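Retail Display and Visual Merchandising
Unit 4: Showing Small Goods
Instructor: Shewit Gebru

Reading before class: the Rekby case, first half only.

Why small goods are hard to sell
Rings, earrings and pins get lost on a flat counter. Shoppers look first at whatever sits highest, then at what is closest to their hands. A tray lying flat offers neither. In the Rekby case the shop moved its earrings from trays to raised stands and left everything else alone. Compare the sales table on the second page with the one for scarves, where the shelf stayed the same.

Height
Use at least 2 levels on any counter longer than an arm's reach. Put the lower level in front. Leave space between pieces so that one can be picked up without touching the next.

Materials
Pale wood, linen and plain card suit silver and colored stones. Dark velvet suits gold but shows dust and needs brushing every day. Glass looks clean in photos and picks up fingerprints by noon.

Price cards
One card per group, same typeface throughout. Derese priced a set at $49 and a boxed version of it at $69, with both cards side by side. Be ready to say what the lower price does for the higher one.

Terms to know
Focal point, sight line, facing, dead stock, add-on sale.

Assignment
Sketch a counter display for one product line from Ukby. Mark the levels and the sight line. One page, due Nov 29, 2021.
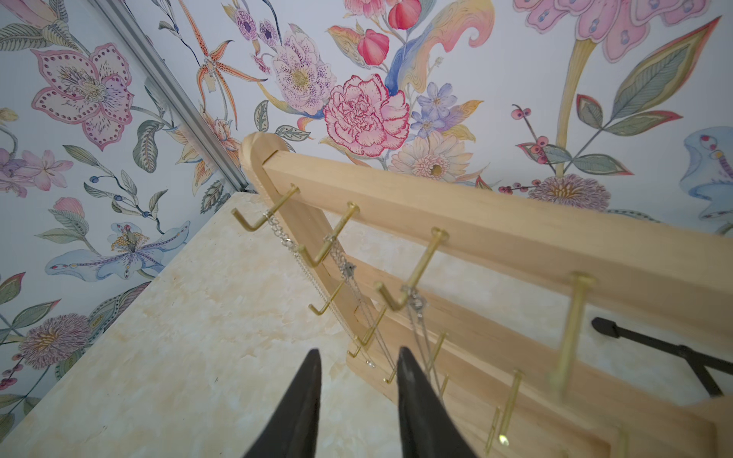
Fig. 1. Jewelry stand in light, unfinished wood, with a rounded end piece.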